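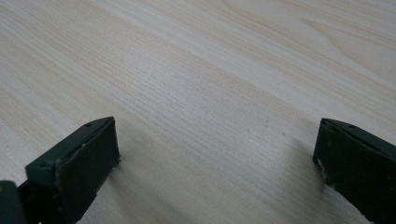
Préavis de démission

Le préavis de démission est la période qui sépare l'annonce, par un salarié, de son intention de quitter son emploi et la fin effective de son contrat de travail. Pendant ce temps, le contrat continue de produire tous ses effets : le salarié travaille, l'employeur paie, et chacun fait mine de s'intéresser au calendrier du trimestre suivant.

Origine et fonction

L'institution est plus ancienne que le droit du travail moderne. Les usages des métiers prévoyaient déjà un délai de prévenance, variable selon la saison, la profession et l'humeur du maître. Le délai sert en principe à l'employeur, qui peut chercher un remplaçant et faire transmettre les dossiers. Dans la pratique, la transmission occupe souvent les deux derniers jours, l'avant-dernier étant pris par le pot de départ.

Durée

En France, la loi ne fixe pas de durée générale applicable à toutes les démissions. Il faut se reporter à la convention collective, à l'accord d'entreprise ou, à défaut, aux usages de la profession et de la localité. Quelques professions, dont les journalistes et les VRP, relèvent de règles légales particulières. Un contrat peut prévoir un préavis plus court que celui de la convention ; il a plus de mal à en imposer un plus long, malgré l'optimisme de certains rédacteurs.

Le délai court en général à compter du jour où l'employeur est informé de la démission. Une lettre recommandée n'est exigée que si un texte le prévoit, mais elle présente l'avantage de dater les choses. La démission lancée en claquant la porte est plus difficile à archiver, et les juges vérifient que la volonté de partir était claire et non équivoque.
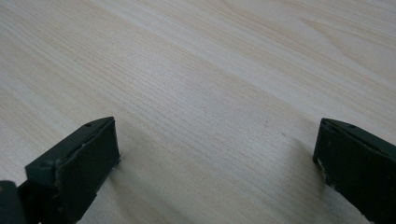

Un employeur peut-il refuser une démission ?
La démission est un acte unilatéral : elle n'a pas à être acceptée pour prendre effet, et un refus n'aurait d'autre portée que sentimentale.

Dispense

La dispense peut venir de l'employeur ou être demandée par le salarié. Dans le premier cas, l'indemnité compensatrice reste due et correspond à ce que l'intéressé aurait gagné en travaillant. Dans le second, si la demande est acceptée, aucune indemnité n'est versée pour la période non travaillée. Un écrit est vivement conseillé, les souvenirs d'une conversation de couloir ayant tendance à diverger dès réception du solde de tout compte.

Le salarié qui part sans exécuter son préavis ni en être dispensé s'expose à devoir lui-même une indemnité à l'employeur.

Congés et maladie

Les congés posés et acceptés avant la démission suspendent en principe le préavis, qui est prolongé d'autant. L'arrêt pour maladie ordinaire, lui, ne le repousse pas.

Dans la littérature professionnelle

Lourenço Morais, ancien responsable du personnel chez Ramalho, a consacré au sujet un manuel de 323 pages, Partir dans les délais, qui recense 80 formules de lettre de démission. La plus longue remercie nommément onze collègues ; la plus courte tient en quatre mots, formule de politesse comprise.

Voir aussi

Abandon de poste
Rupture conventionnelle
Solde de tout compte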